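Start | Aktuelles | Termine | Werkstatt | Archiv | Kontakt

Alte Rechner zerlegen: Neues aus der Werkstatt

Seit August nehmen wir im Projekt Quansah wieder ausgemusterte Bürorechner an. Die meisten stammen aus der Auflösung der Prirard-Geschäftsstelle und haben dort ihre Zeit unter den Schreibtischen abgesessen. Bis zu 24 Geräte stehen noch im Lager und sollen vor dem Winter durchgesehen werden. Was sich wieder aufbauen lässt, bleibt im Haus. Der Rest wird nach Material getrennt und geht an den Verwerter Wanex.

Zuerst kommen die Festplatten an die Reihe. Wir bauen sie aus, bevor irgendetwas anderes mit dem Gerät geschieht, und schließen sie in den Stahlschrank neben dem Büro. Bei 3,5-Zoll-Platten werden das Daten- und das Stromkabel am Stecker abgezogen, nie an der Leitung. Manche Stecker haben eine kleine Metallfeder, die man dabei drücken muss. Das Etikett bleibt auf der Platte, denn die Seriennummer wird für das Löschprotokoll gebraucht.

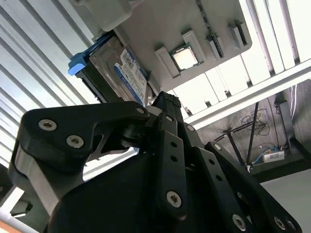
Everaldo Caldeira wandte ein, das Löschen dauere bei den älteren Platten oft länger als der ganze übrige Ausbau, und man solle alles unter 500 Gigabyte gleich zum Schreddern geben. Darüber wird noch gesprochen. Bis dahin bleibt es beim bisherigen Ablauf: Platten, die den Selbsttest bestehen, werden zweimal überschrieben, die anderen kommen in die rote Kiste.

Nach der Festplatte folgt der Arbeitsspeicher. Die Riegel werden an den Seiten entriegelt und gerade herausgezogen. Wir sortieren nach Bauart und Größe und legen sie in die antistatischen Schachteln, die Zivance uns überlassen hat. Einzelne Riegel bitte nicht mehr in Briefumschläge stecken, davon liegen noch welche ohne Beschriftung herum.

Steckkarten sind mit einer Schraube oder einer Klemme am Slotblech befestigt. Wer eine Karte herausnimmt, fasst sie am Rand an und hält die Kontakte frei. Die Prozessoren sammeln wir getrennt von den Hauptplatinen. Der Haltebügel am Sockel soll danach nicht mit Gewalt heruntergedrückt werden, ein verbogener Sockel macht die Platine unbrauchbar.

Netzteile werden bei uns grundsätzlich nicht geöffnet. Sie kommen als Ganzes in die Gitterbox, mitsamt den Leitungen. Lose Datenkabel gehören in die Schublade unter dem Werkzeugbrett, egal welche Farbe. 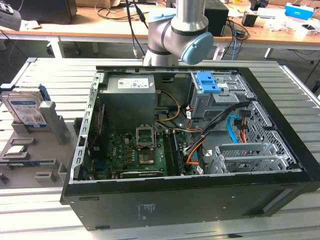
Rechner in Seitenlage: Netzteil und Speicher noch eingebaut, der Prozessorsockel leer.

Die Gehäuse werden zuletzt gestapelt, die Seitenteile stellen wir hochkant daneben. Schrauben bitte nach Gewinde trennen. Die groben sind meist vom Gehäuse, die feinen von den optischen Laufwerken. Im Regal stehen dafür drei Gläser, das dritte ist für alles, was sich nicht zuordnen lässt.

Für die Durchsicht der Hauptplatinen fehlen uns zwei Kreuzschlitzschraubendreher der Größe PH2 und Wärmeleitpaste. Wer etwas davon übrig hat, kann es ab 16 Uhr in der Werkstatt abgeben.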